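19/04/2024, sealer trial, Budport plaza

Third visit. Bavine sent the water repellent with a sheet that promises a 50 percent drop in uptake on old concrete. I have read a lot of these sheets. The small print says "under laboratory conditions," and their lab slabs were cast in July and never saw a winter.

Put down 500 ml per test patch, two passes, brush. Tube readings after 66 minutes: patches 1 to 4 lower than the bare control, patch 5 the same, patch 6 worse. Patch 6 sits closest to a joint, so I suspect the putty seal on the tube before I suspect the product. I also don't trust patches 1 to 4 much. The control was in shade until ten.

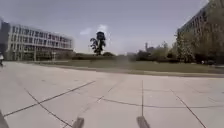

Ragnvald Eide thinks I'm being too hard on it, and that four good patches out of six would pass for most clients. Maybe. Most clients also don't check again after a year.

I'd want a second control in full sun, and a tube with a better foot. The Ukari ones leak less. Asked Sjögren for a loan of two, no answer yet.

Njål: please don't send the averages to Bavine. They will print them.

Still to do: redo 5 and 6, weigh the leftover can.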